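We trusted the green number too much

By Leif Dahlgren

In November our picking arm in the Prerora workshop closed on a box, lifted it, and kept pressing until the lid broke and the corner of the shelf above it came down. No person was hurt. Borghild Nygård was standing two steps away, outside the tape, but the tape is only tape. The arm should have stopped at the first touch. It did not, and I want to say why I think the fault is ours.

Before that day the same motion had run 2,756 times in simulation. Of these, 1,733 were counted as a success. We worked on the program for some weeks and the number went up, and we were glad. What we did not ask is how "success" was decided. The rule looked at one thing only, whether the object was still between the fingers at the end. If it had hit something on the way, the rule did not care.
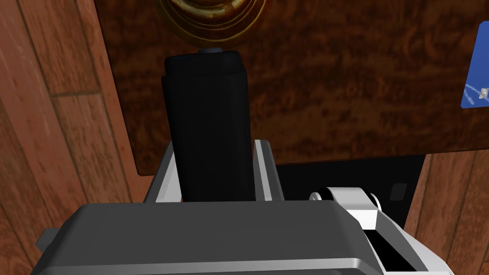
The gripper in simulation, holding a tall black object almost against a round golden one.

Sixten Sjögren went back through the recorded runs after the accident. He found contact with a neighboring object in 1,278 of them. In the simulator such contact costs nothing. The surfaces are smooth, nothing cracks, and the next run starts clean. I had looked at many of these pictures myself, and I looked always at the fingers.

Some colleagues say that we need a better simulator. Maybe we do. But the contact data was already there, in a file that we did not open. I would prefer that we first change what we count. A run with unplanned contact should be a failed run, also when the grip is perfect, and the force limit should be tested on the real arm, at low speed, before any person stands near.

Thomas Fabbri has asked for a proper fence, and it will cost us 20 percent of the floor. I was against it in the spring. I have told him on Tuesday that I am for it now.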